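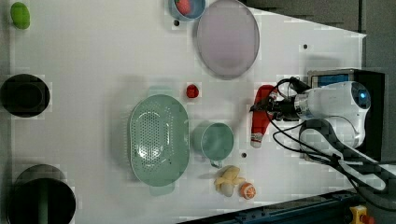
# About the Greltau School of Home and Kitchen Skills

The Greltau School of Home and Kitchen Skills teaches the everyday work of a household kitchen to children, to adults returning to independent living, and to the family members and aides who support them. The School is a nonprofit institution governed by a board of 11 members. It enrolled 615 learners in the past program year, in day classes, evening classes and short courses held at partner schools.

## Our History

The School was founded by the Stoltach Foundation as a single evening course in meal planning. Its first classes were held in a rented dining hall on Eller Street, where learners shared one sink and one stove. The course moved to its present building when the Foundation acquired the former Acharya bakery, and the name Greltau was adopted in the same year. The bakery's loading area is now the main entrance, and the old flour store serves as the library and reading room.

Instruction for children was added later, at the request of families whose older members were already enrolled. It has since become the largest part of the School's work.

## What We Teach

Each learner begins with the Foundations course, which lasts five weeks. The course covers the names and uses of common kitchen items, the setting and clearing of a table, the sorting and storage of food, and safe conduct in a shared kitchen. Cooking with heat is introduced only in the second course, after the instructor has confirmed that the learner is ready.

Much of the Foundations course takes place at the table. Instructors set out ordinary dishes together with toy foods, and learners practice choosing, sorting and putting away. A lesson may ask which items belong in the refrigerator, which fruit is peeled before it is eaten, or what is needed to rinse and serve a bowl of strawberries. Toy foods may be handled many times in one lesson without waste – and they allow younger learners to repeat a task until it is familiar. 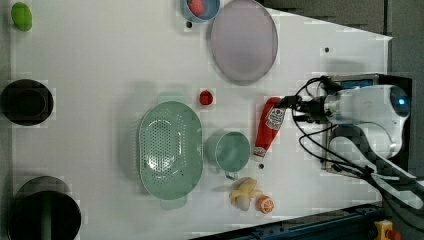
Plain tabletops are preferred for this work, so that each item can be readily seen and reached. Dishes in clear, distinct colors are also helpful to learners with low vision and to those who are still acquiring the vocabulary of the kitchen. An instructor may ask for the green mug or the blue bowl before asking for either by its purpose. Items are sometimes laid on their sides or placed in no particular order, as setting things right is part of the exercise.

Learners who complete Foundations may continue to any of three further courses:

- **Preparing Meals**, which covers washing, cutting, measuring and simple cooking.
- **Keeping a Kitchen**, which covers cleaning, storage, shopping lists and household budgets.
- **Cooking for Others**, which is intended for family members and home aides.

## Our Approach

The School holds that kitchen skills are best learned slowly and with real tasks in view. Classes are small, and learners progress at the pace set out in their individual plans. No grades are given. Instructors keep a written record of the tasks each learner is able to carry out alone, and a copy is provided to the learner or family at the close of every course.

The School does not prescribe a diet. Menus used in the cooking courses are chosen with the learners and reflect the foods eaten in their own homes. Families are invited to submit recipes, many of which have become a regular part of the program.

## Leadership

Iqra Arain has served as Director since the opening of the present building. She previously taught family and consumer science and was the author of the School's first written curriculum. The Director is responsible for instruction, staffing and admissions, and reports to the board each quarter.

## Admissions and Visits

Applications are accepted throughout the year, with the exception of August, when the building is closed for maintenance. Prospective learners and their families are encouraged to observe a class before applying. Visits are arranged through the main office – advance notice is required for groups. Reduced tuition is available on the basis of household income, and the necessary forms are included with the application.

*Page last reviewed May 6, 2026.*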